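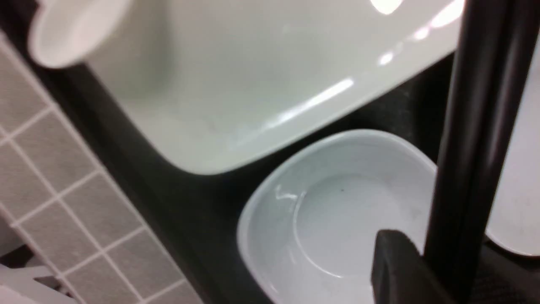
Figure 4. White ware before sorting: large rectangular dish, cup and oval bowl.

4. Sorting, Washing and Stacking the White Ware

This section covers the glazed white pieces kept with the Tellari kitchen set: rectangular serving dishes, oval bowls and cups. It applies to the kitchens at Wimdale and Surudum. Glassware, flatware and pans are covered in other sections.

Revised 2025-04-29. Replaces the loose sheet formerly kept inside the pantry door.

4.1 Before you start

Clear a section of counter at least 50 inches long. The rectangular dish needs most of this space when it is laid flat, and the bowls need a place to drain that does not overlap with it.

You will need:
Dish soap, unscented
A soft sponge with no scouring side
Two dry cotton towels
The Daza plate rack, with the wide dividers fitted
Felt separators, one for each piece to be stacked

CAUTION: Do not use steel wool or powdered cleanser on any glazed piece. Fine scratches in the glaze take up stain and cannot be polished out.

4.2 Separating the pieces

1. Lift cups off the larger pieces first. A cup resting on the rim or corner of a dish can tip when the dish is moved. Grip the cup by its wall and lift straight up.

2. Move the bowls away from the dish. Where the rims touch, lift the bowl clear before moving it sideways. Sliding one rim along another is the most common cause of edge chips.

3. Move the rectangular dish last. Use both hands, one under each short end. Do not pick it up by a single corner.

4. Set the pieces down in groups by shape, with a finger's width between them.

NOTE: White pieces on a light counter are hard to tell apart at the edges. If the kitchen is dim, turn on the counter lights before moving anything.

4.3 Inspection

Inspect every piece before washing, including pieces that have come out of the cabinet. A piece that looks clean at arm's length may not be.

1. Tilt the piece until the overhead light runs across the inside. Glare on a glossy glaze can hide a thin film, so change the angle at least twice.

2. Check the inner slope, where the wall turns down toward the base. Grease collects at this turn. In Figure 4, the oval bowl has a smear near the inner left wall, visible mainly by its shine.

3. Check the base. The oval bowl has a slightly raised inner ring that outlines the flat part. Look inside the ring as well as along it. The bowl in Figure 4 has a tiny dark speck on the base, near the center.

4. Touch any speck lightly with a fingertip. If it moves, treat it as food residue and wash as in 4.4. If it does not move, soak the piece first. If it is still there after soaking, it may be a pit in the glaze – see 4.6.

5. Run a dry thumb slowly around the outside of the rim. Stop if you feel a rough spot and look at it under the light before going on.

CAUTION: Do not run a thumb along a rim that is already visibly chipped. Wrap the piece in a towel and set it aside.

4.4 Washing

1. Line the bottom of the sink with a folded towel.

2. Fill the sink with warm water. Do not exceed 46 degrees Celsius for pieces that have been stored in the cold pantry. Let these come to room temperature before they go in.

3. Wash cups first, then bowls, then the rectangular dish. Wash one piece at a time and do not leave others under the suds.

4. For bowls, work the sponge around the inner ring, then up the wall to the rim. Turn the bowl over and wipe the foot.

5. For the rectangular dish, wash the long sides first and then the rounded corners. The inside of each corner needs a separate pass, as a flat sponge tends to bridge the curve.

6. Rinse under running water until no foam is left.

Soaking, when required, is done in plain warm water for 50 minutes.

4.5 Drying and stacking

1. Stand the bowls in the Daza rack with the open side facing away from the sink. Cups go upside down on a towel beside the rack.

2. Dry the rectangular dish by hand at once. It is too long for the rack and must not be propped against the wall.

3. Repeat the light check in 4.3, step 1. Water marks show up best at this stage.

4. Place a felt separator in the rectangular dish and another in each oval bowl.

5. Stack like with like. The maximum is 4 bowls or 2 rectangular dishes to a stack. Cups are not stacked.

6. Put the rectangular dishes on the lowest shelf, bowls on the shelf above and cups on top. Leave the front edge of each shelf clear.

NOTE: Do not store cups inside the rectangular dish, even for a short time. The dish is the piece most often pulled out in a hurry.

4.6 Damaged or stained pieces

Chip on the outer rim: take out of use.
Chip on the foot only: may stay in use if it sits level and does not scratch the shelf.
Pit in the glaze, inside surface: take out of use for food. May be kept for dry display.
Gray marks from flatware: rub with a damp cloth and baking soda paste, then rinse. Test a small area on the underside first.
Hairline crack, any position: take out of use. Do not glue.

Enter each piece taken out of use on the shelf list, with its shape and the date. Replacement pieces are ordered once a year, in September. Pieces from the older Tellari run have a slightly different rim and should be kept in their own stack.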